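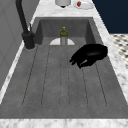 급식·조리 종사자 모임 > 자유게시판
제목: 설거지 쪽에 로봇 들어온다는데 다른 데는 어떠세요? (좀 깁니다)

작성자: 고무장갑두겹
작성일: 2022년 7월 4일

안녕하세요, 눈팅만 하다가 글 써봅니다. 저는 Dolmont 구내식당에서 세척 담당으로 일하고 있고요, 조리 보조도 바쁠 때는 같이 합니다. 하루 식수가 1108식이라 점심 끝나면 진짜 정신이 하나도 없어요. 세척 쪽 인원은 저까지 5명입니다.

지난주에 본사에서 사람이 와서 Skekus라는 로봇을 들인다고 설명을 하더라고요. 저는 당연히 식판 나르는 서빙 로봇 같은 건 줄 알았는데 그게 아니고 싱크대에 남은 걸 집어서 치우는 로봇이래요. 접시, 병, 컵 이런 거요. 손가락이 달렸습니다. 집게가 아니고 오므리는 손가락이요. 큰 식기세척기는 그대로 쓰고, 기계에 바로 못 넣는 잔그릇이랑 소스병 골라내는 걸 시킨다고요.

근데 아직 실물로는 연습을 안 하고 컴퓨터 안에서 먼저 연습을 시킨답니다. 게임 화면처럼 만든 주방에서 똑같은 걸 계속 반복하는 거죠. 설명회 때 그런 화면을 보여줬는데 싱크대 상판이 대리석이더라고요ㅋㅋㅋ 뒤에 앉은 언니가 "우리 집보다 좋네" 해서 다들 빵 터졌어요. 아시잖아요 우리 개수대 어떤지. 스텐에 찌그러지고 배수구 뚜껑은 맨날 도망가 있고.

아무튼 웃고 나오긴 했는데 집에 와서 생각하니까 좀 심란해요. 인원은 안 줄인다고 말은 했는데 "당분간"이라는 말을 꼭 붙이더라고요. 그 당분간이 얼마냐고 물었더니 내년 1월에 다시 얘기하자고 합니다. 저는 손목이 안 좋아서 솔직히 누가 좀 나눠 해줬으면 좋겠다 싶은 마음이 반, 이러다 내 자리 없어지는 거 아닌가 하는 마음이 반이에요. 먼저 겪어보신 분들 얘기 좀 듣고 싶습니다!

댓글

[국솥지킴이]
저희는 손 달린 건 아니고 튀김 로봇이 들어왔어요. 들어온 지 3년 됐습니다. 처음엔 다들 욕했는데 지금은 튀김기 앞에 다시 서라고 하면 제가 못 서요. 여름에 그 앞에 서 있어 보신 분은 아실 거예요. 사람은 한 명 줄었어요. 자른 건 아니고 정년으로 나가신 분 자리를 안 채웠습니다. 저는 이게 제일 얄밉더라고요. 잘린 사람은 없다고 말할 수 있으니까요.

[고무장갑두겹]
↳ 아 그게 제일 무서운 거예요. 우리도 내년에 나가시는 분이 계시거든요... 한 번 여쭤봐야겠네요.

[은쟁반]
저는 좀 다르게 봐요. 세척실은 지금도 사람을 못 구합니다. 공고 올려도 면접 와서 세척실 한번 들여다보고 그냥 가세요. 우리 식당은 136석짜리 작은 데인데도 그래요. 안 채우는 게 아니라 못 채우는 곳도 많다는 거 말씀드리고 싶네요. 사람이 없어서 남은 사람이 골병드는 것보단 로봇이라도 있는 게 낫죠.

[뚝배기장인]
↳ 은쟁반님 혹시 관리자세요? 사람이 왜 안 오겠어요. 시급을 그렇게 주니까 안 오죠. 로봇 살 돈이면 시급 올려도 올 사람 있습니다. 순서가 틀렸다고 봅니다.

[은쟁반]
↳ 관리자 아니고 저도 장갑 끼고 일해요ㅎㅎ 시급 올려야 한다는 건 저도 찬성입니다. 근데 제가 올릴 수 있는 게 아니니까요. 올려줄 때까지 제 허리가 기다려주질 않아요.

[뚝배기장인]
↳ 말이 세게 나갔네요, 미안합니다. 저도 허리 때문에 예민해서요. 그래도 생각은 안 바뀝니다.

[새벽배식조]
작년까지 Ovel에서 시범 운영하는 데 있었어요. 회사는 다른데 하는 일은 글쓴님 쓰신 거랑 비슷했습니다. 개수대에 있는 거 하나씩 집어서 랙에 꽂는 거요.

느낀 거 그냥 생각나는 대로 적을게요. 일단 느려요. 엄청 느려요. 옆에서 보고 있으면 속 터져서 제 손이 먼저 나가는데 손 넣으면 멈춥니다. 안전 때문에 멈추게 되어 있대요. 그래서 한동안은 로봇 근처에 아예 안 가는 연습을 사람이 했어요ㅋㅋㅋ

그리고 납작한 접시가 바닥에 딱 붙어 있으면 잘 못 집었어요. 병은 서 있으면 잘 집고요. 병 뒤에 접시가 가려져 있으면 한참 헤매다가 병을 먼저 치우고 나서야 접시로 가더라고요. 우리는 그냥 한 손으로 병 들고 한 손으로 접시 빼잖아요. 내가 이걸 생각도 안 하고 하고 있었구나 싶어서 괜히 좀 으쓱했습니다.

제일 많이 바뀐 건 설거지 자체보다 설거지 앞이었어요. 담그는 사람이 로봇이 집기 좋게 넣어줘야 해요. 겹치지 말고, 유리끼리 붙이지 말고, 수저는 따로. 그게 다 일인데 처음에 일로 안 쳐주더라고요. 이거 꼭 미리 얘기하세요.

[고무장갑두겹]
↳ 와 이런 얘기가 듣고 싶었어요 감사합니다!! 그럼 그 앞에 정리하는 일은 나중에 업무로 인정받으셨어요?

[새벽배식조]
↳ 네, 배치표에 '투입'이라고 칸이 따로 생겼어요. 돌아가면서 했고요. 근데 그것도 우리가 계속 말해서 생긴 거예요. 그리고 로봇이 멈췄을 때 다시 켜는 것도 누가 할지 정해놓으세요. 안 그러면 제일 잘 켜는 사람이 쉬는 시간에도 불려갑니다. 그게 저였어요.

[국솥지킴이]
↳ 이거 진짜예요. 우리 튀김 로봇도 세척이 손이 엄청 가는데 처음 계획서엔 한 줄도 없었어요. 마감 조가 다 떠안았죠.

[콩나물두봉지]
저는 프로그램 쪽에서 일하는 사람인데 어머니가 급식실에 계셔서 가입했습니다. 컴퓨터 안에서 연습시키는 건 흔한 방법이에요. 진짜 그릇 깨먹을 걱정 없이 물건 위치 바꿔가며 돌려볼 수 있거든요. 다만 그 안에서 잘되던 게 현장 와서 그대로 되는 건 아니에요. 거품, 기름때, 물 고인 바닥, 조명 반사 같은 데서 많이 막힙니다. 설명회 또 하면 "우리 개수대에서 우리 식기로 얼마나 돌려볼 거냐"를 물어보세요. 그 기간에 인력 계획 손대지 말라고 같이 말씀하시고요.

[뚝배기장인]
↳ 이 질문 좋네요. 적어둡니다.

[앞치마수선중]
반대 의견 하나 드려도 될까요. 저는 세척실 일이 좋아서 하는 사람이에요. 밀린 거 싹 비우고 물기 닦고 나면 속이 다 시원하거든요. Yang 물류 식당에 있을 때 자동화한다고 라인을 바꿨는데, 옆 사람이랑 마주 보고 서던 자리가 다 벽 보는 자리가 됐어요. 일은 편해졌어요. 편해졌는데 말할 사람이 없으니까 하루가 너무 길더라고요. 결국 제가 옮겼습니다. 손목만 보지 마시고 자리가 어떻게 놓이는지 도면도 꼭 보여달라고 하세요.

[은쟁반]
↳ 아 이건 생각 못 했네요. 저도 옆자리랑 떠드는 맛에 버티는 거라...

[새벽배식조]
↳ 맞아요 우리도 로봇 주변에 선 그어놓고 그 안으로 못 들어가니까 건너편 언니랑 소리 질러가며 얘기했어요ㅋㅋ

[칼갈이아저씨]
다들 너무 걱정이 많으십니다. 식기세척기 처음 들어올 때도 똑같은 소리 했어요. 그래도 우리 다 아직 일하고 있잖아요.

[뚝배기장인]
↳ 아직 일하는 사람만 여기 글을 쓰니까 그렇죠. 그때 나간 분들은 이 게시판에 안 계세요.

[칼갈이아저씨]
↳ 음. 그 말은 맞네요.

[고무장갑두겹]
댓글 하나하나 다 읽었습니다. 오늘 쉬는 시간에 언니들한테도 보여드렸어요. 일단 우리끼리 정리한 건 투입 작업 배치표에 넣어달라, 멈췄을 때 담당을 정해달라, 우리 개수대에서 시험하는 동안 인원 건드리지 말라, 도면 미리 보여달라, 그리고 내년에 나가시는 분 자리를 어떻게 할 건지 글로 달라, 이렇게예요. 말로만 들으면 또 "당분간" 나올 것 같아서요.

저 개인적으로는 손목 생각하면 여전히 한번 써보고는 싶어요. 뚝배기장인님한테 혼날 것 같지만ㅎㅎ

[뚝배기장인]
↳ 안 혼냅니다. 손목 보호대나 좋은 거 사달라고 요구 목록에 넣으세요.

[고무장갑두겹]
↳ 넣을게요!! 다음 설명회 하고 나서 또 글 올리겠습니다.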